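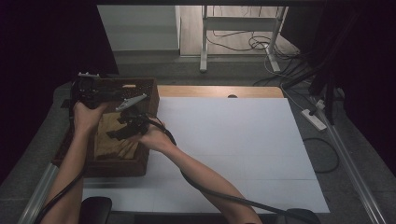 Latmont — 3 October 2025

How do I get a big white board to behave on top of a wooden worktable?

Asked by Onni V.

I have a worktable with a light wood top, and most of it is covered by a large white board. The board gives me a pale surface where I can find the screws I drop, and it saves the wood from me. There is a strip of bare wood left at the far side, with the grommet hole in it, and a shallow wooden tray that lives at the left, partly over the board. The tray has a crumpled brown liner in the bottom. My wife calls it the nest.

Three complaints, in order of how much I swear about them:

The board creeps. I lean on it, it moves toward the left, and by evening the strip of wood at the back is a wedge.

The tray sits half on and half off the board, so it rocks. A small rock, but I can hear it.

The liner is a mess. I smooth it out in the morning and it has crumpled itself again by lunch. Small parts go into the folds and I find them in a different month. In August I found a spring I had already replaced.

I don't want to screw anything down. The table belongs to my landlord, Mr. Ansah, who notices holes. I'd also like to keep the metal rails clear on both sides. What do people use?

2 answers

Odette Charpentier
Member, 1628 posts

Shelf liner. The rubbery open-weave kind, from the roll. Cut strips, not one full sheet, or you'll get a bubble in the middle that you can never chase out. I put one strip along the front, one along the back, and 2 short ones down the middle, and my board has stayed put through a summer of a grown man leaning on it (Jayson, my brother-in-law, who leans on everything).

Wipe the wood first, and wipe the back of the board too. Liner on dust is just dust with a pattern.

For the tray, pick a side. All the way on the board or all the way off. I know it "lives" there. It can move. If you really can't spare the room, glue felt pads under the half that hangs off the board until the heights match. I stacked them up for mine and it looks like the tray is wearing one orthopedic shoe, but the rocking stopped.

The liner: throw it out. Get a piece of thin felt, light color, cut it a hair too big and press it into the corners so the sides hold it. No glue, so you can lift the whole thing out and shake it over the board when something goes missing. Mine came from Prandunetti, who sell offcuts by the bag and will not tell you what colors are in it. I own a lot of mustard now.

One more thing on the board. If yours is made of panels, tape across the joints on the underside before you flip it back. Otherwise each panel creeps at its own speed and you'll have several problems where you had one.

Jayson Belmonte
Member, 7 posts

I do not lean on everything.

Double sided tape. Done. Maybe test it on the landlord's table first in a corner — I didn't, and a bit of the finish came up with it.

Also why not just get a smaller board

Comment from Onni V. on Odette's answer:

Strips are in, back strip of wood is straight again. Still shopping for felt. The tray has not been told it's moving.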